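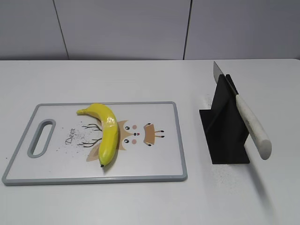 Figure 1. Rimmed plastic cutting board with an oval handle hole at one end.

4.2 What people say they cut on

The Gosdale survey asked 1,954 adults how many cutting boards they owned and what each was for. Owning 2 was the most common answer, and the usual explanation was that one was for meat and the other was for everything else. This is what every food safety leaflet recommends, and respondents recited it with the ease of people who have read the leaflet. When the same people were asked to name the board they had used for their last meal, many described a third one that had not come up before.

We treat the third board as a finding. Macaraeg, who coded the open answers for the Lamont households, proposed the category "the good one," meaning a board kept out on the counter and reserved for bread and visitors. It was adopted after some resistance from the rest of us, all of whom turned out to own one. Rimmed plastic boards (Figure 1) were seldom placed in this category. Respondents called them "handy" or "fine," and one from Naswood called hers "the board I'm allowed to ruin."
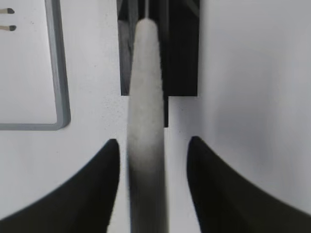
Page last modified in September, 4:10 p.m.

Answers about washing need more care. Respondents were asked how long a board usually sat before it was cleaned, and the longest interval on the form was "more than 60 minutes." Several wrote in the margin that the form lacked ambition. We have kept these replies in the top interval, although the handwriting suggests they belong well above it.

Self-reports of this kind flatter the person holding the pencil. The kitchen diaries in Section 4.3 were meant to correct for that, and they do so for the households that returned them.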